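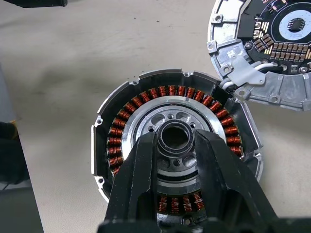
Brushless motor stator with copper windings, held in a gripper.

Progress report: Menitz district dialogue project
Reporting period: March to May
Prepared by the Trodlow Dialogue Office for the Zelia Fund

The second round of meetings between religious leaders and the district administration is complete. Sessions were held in Menitz and at the Deák community hall, and 110 delegates attended. Talks on market hours and the shared burial ground ended in a signed statement. The parties did not agree on policing of the northern road, and that item moves to the next round.

We printed 1,000 copies of the statement in two languages. So far 579 have gone out through mosques, churches and schools.

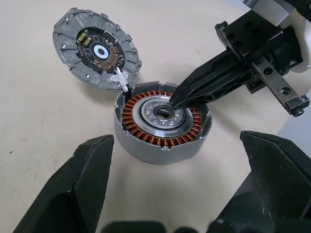
The remaining copies are held at the Menitz office until the rural list is checked. Two village councils asked for a reading aloud instead of print, and we have agreed to both.

Spending is within budget except for transport, where fuel prices pushed us over the March line. We ask to move the unspent hall rental money to cover it.

Next steps: the 48 local monitors start training in June. The road talks resume once the administration names its new delegate. A draft agenda has been sent to both sides for comment.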